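Last updated Jun 7, 2001

# Growing herbs and greens in self-watering bottle planters

I've been growing basil, chives and cut-and-come-again lettuce on windowsills for years, and for most of that time I killed half of it by going away for a long weekend. Then I started cutting up drinks bottles and putting a wick through the neck, and I haven't lost a basil plant to drought in ages. It's cheap, it takes less than half an hour for your first one, and it's a lovely thing to do with children on a wet afternoon (you do the cutting, they do the compost).

## What you need

- One large plastic drinks bottle per plant, with its cap. Two litres is best, 1.5 will do.
- Cotton string or a strip of old T-shirt, as long as your forearm
- A craft knife and a pair of ordinary scissors
- A bradawl, or a nail you can hold in pliers
- Multipurpose compost
- A handful of perlite if you've got it
- Masking tape and a pen

My compost is the Clarnent peat-free, mostly because the shop at the end of our road stocks it. It comes a bit lumpy, so I rub it through my hands first and throw the twigs on the border. Any brand will do as long as it isn't the heavy stuff meant for trees and shrubs.

## Cutting the bottle

Soak the label off in warm water. If the glue hangs on, rub it with a little cooking oil, leave it for ten minutes and wash it with soap.

Wrap a strip of masking tape round the bottle a bit above halfway. The tape gives you a straight line to follow and stops the knife skating off. Make one small slit with the craft knife just above the tape, then put the knife away and do the rest with scissors. Peel the tape off and trim any sharp points.

You now have two pieces. The bottom is your reservoir. The top, turned upside down with the neck pointing into the reservoir, is your pot. Try it for size now! It should sit snugly with the cap a finger's width or two off the bottom. If the cap touches, trim the cut edge of the top piece a little less deep next time, or choose a taller bottle. If the top drops straight through, cut four short slits down the rim of the reservoir and it will grip better than you'd expect.

## Fitting the wick

Take the cap off and make a hole in the middle, wide enough for your string doubled over. I push the bradawl through from the inside with the cap resting on a bit of scrap wood, then wiggle it about. Add two smaller holes beside it so that extra water can drain when you water from above.

Wet the string before you thread it. Dry cotton can be oddly slow to start drawing, and I once lost a whole tray of coriander seedlings to that. Fold the string in half, push the fold up through the cap and pull until the loop would reach about two thirds of the way up the pot. The two ends hang down into the water. Tie a knot under the cap if it wants to slip, then screw the cap back on.

T-shirt strips work even better than string, in my experience. Cut them as wide as your thumb. Avoid nylon and anything shiny, which hardly draws at all.

## Filling and planting

1. Mix the compost with perlite, three parts to one, and damp it until it holds together when squeezed.
2. Put a small handful in the neck, round the wick, and firm it with two fingers.
3. Hold the loop of string upright in the middle and fill round it. You want the wick running up through the compost and not lying squashed at the bottom.
4. Stop a couple of centimetres below the rim.
5. Sow or plant, then water gently from above, once, until you see drips coming through the cap.
6. Fill the reservoir until the cap is just covered and set the pot back in.

That first watering from the top matters. It joins the damp compost to the wick, and after that the whole thing looks after itself.

## What to grow

**Basil** is the star. Supermarket basil is really a crowd of seedlings jammed into one pot, so split it into four clumps and give each its own bottle. They sulk for a week and then go mad.

**Lettuce**: I had a wonderful run last year with Jison, a frilly green one, picking the outer leaves every few days until September. Sow a small pinch, thin to three plants and keep it out of the fiercest sun.

**Chives, parsley and mint** are all happy. Mint drinks like a horse, so check it more often.

**Dwarf tomatoes** can be done, but only the tiny sorts. I tried Krawczyk, sold as a windowsill variety, and got a decent bowlful from two plants. They did need propping up with a chopstick.

Rosemary, thyme and sage I'd leave alone. They like to dry out between drinks and they rot in these.

## Keeping it going

Top up the reservoir when it's down to a finger's depth. I lift the pot out and pour straight in – 463 ml fills mine to the right mark, which I know only because I was bored and had the jug out. A big basil in full leaf gets through that in five or six days in warm weather. Lettuce takes longer.

Green slime will appear in the water sooner or later. It does no harm to the plant but it looks grim and clogs the wick. Swish the reservoir out each time you refill and wrap it in brown paper, foil or an old sock to keep the light off. Painting works too, and a small pot of leftover Cluvell emulsion did all of mine, though it flakes if you're rough with it.

Feed with half-strength tomato food in the reservoir every other week once the plants are growing well. Every couple of months pour plain water through from the top to wash out any crust on the compost.

## If something goes wrong

- **Compost dry on top, full reservoir:** that's normal to a knuckle's depth. If it's dry further down, water from above to get the wick going again.
- **Leaves yellow, compost soggy:** the wick is too thick, or the water level is too high. Drop the water to below the cap and let only the string ends touch it.
- **Tiny black flies:** a layer of coarse grit on top of the compost puts them off.
- **Pot keeps tipping:** put a few clean pebbles in the reservoir. Tall basil on a narrow sill really needs this.

Save your bottles with the caps on, so you're not hunting through the kitchen drawer for one that fits.

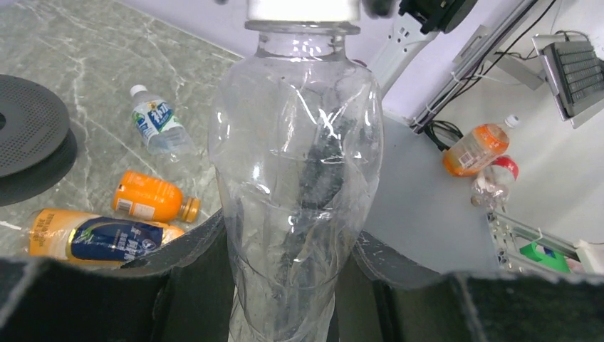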